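Stovedora to Open Kitchen Showroom in Campbell

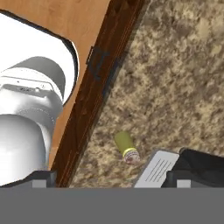 Speckled granite with dark wood-grain edging.

CAMPBELL, Aug 17, 2024 - Kitchen retailer Stovedora will open a showroom in Campbell this December, its first location outside Esell. The store will carry countertops, cabinets, sinks and hardware, with 144 stone and wood samples that customers can borrow for up to three days.

The showroom will employ 17 people, including installers and design staff. Hiring begins next month.

"Most of our Campbell customers have been driving to Esell to look at a slab," said Edmund Walczak, general manager of Stovedora. "They asked for a store here and we found a building we could afford."

The first 100 households to book a kitchen measurement will not be charged for the visit. Cabinet lines from Arkerano will be available by special order.

Media contact: Edmund Walczak, Stovedora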